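Início > Jogos e brinquedos > Perguntas frequentes > Cubos translúcidos

Categoria: Cor, luz e arrumação

Tempo de leitura: 3 min

Cubos translúcidos Cila: perguntas frequentes

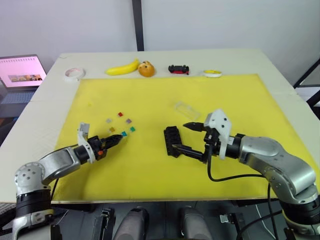
Seis cubos, seis cores: vermelho, cinzento, roxo, âmbar, verde e azul-petróleo, em cima de um tapete amarelo.

Desde que pusemos os Cila na loja recebemos imensas mensagens sobre eles, e ainda bem, porque adoramos falar destes cubinhos! Juntámos as perguntas que aparecem mais vezes.

Que cores existem?
A coleção Cila tem 13 cores. As translúcidas são as nossas preferidas, sobretudo o âmbar e o azul-petróleo, que mudam imenso conforme a hora do dia. Também há versões opacas para quem gosta de misturar.

Posso comprar só uma cor?
Pode. Os saquinhos de reposição são de cor única e dão muito jeito quando o cubo roxo desaparece debaixo do sofá (é sempre o roxo, não sabemos porquê).

O tapete amarelo vem incluído?
Não, é vendido à parte e chama-se Flollidach. Os cubos não fogem com tanta facilidade como numa mesa lisa e as cores ganham uma força incrível. Há quem prefira branco para ver melhor os tons claros, e também fica bonito. Se a mesa for estreita, meça-a antes de encomendar: gostamos de deixar uma pequena margem livre em volta do tapete.

As cores parecem diferentes das do ecrã. É normal?
É, e faz parte da graça. O cinzento translúcido em cima do amarelo puxa para o tom do tapete, e o verde pode ficar mais quente. Experimente levá-los para junto da janela às cinco da tarde, num dia de fevereiro com sol baixo -- vale mesmo a pena!

Que jogos posso fazer com eles?
Tantos! Comece por espalhar os cubos e pedir à criança que os ordene do mais claro para o mais escuro. Depois, esconda um e deixe adivinhar qual falta. Os mais crescidos costumam gostar de copiar sequências de memória: vermelho, verde, roxo, e por aí fora. Com seis cores já há jogo para uma tarde inteira.

Servem para crianças pequenas?
São peças pequenas e não devem ser usadas por menores de três anos. Acima dessa idade, recomendamos sempre um adulto por perto nas primeiras vezes.

Onde os guardo?
Numa caixa de plástico transparente, sem hesitar. Vê-se logo o que está lá dentro e os cubos ficam lindos na prateleira. A nossa caixa Akolgo, no tamanho médio, leva até 500 cubos. A grande leva 800, mas fica pesada para mãos pequenas.

E se quiser separar por cor?
Use vários recipientes baixos ou os divisores Grestard, que encaixam na Akolgo grande. Nós, confessamos, deitamos tudo para dentro e separamos na brincadeira seguinte.

Como se limpam?
Água morna, uma gota de detergente suave e um pano macio. Nada de esfregões, que deixam riscos e tiram a transparência. O tapete limpa-se com um pano húmido e seca estendido, nunca dobrado.

Vendem conjuntos para escolas?
Sim! O conjunto maior traz 700 cubos em cores sortidas. Escreva-nos a dizer as idades do grupo e ajudamos a escolher a combinação.

Perdi a tampa da caixa. E agora?
As tampas Akolgo vendem-se em separado. Indique o tamanho no pedido, que vem gravado no fundo da caixa.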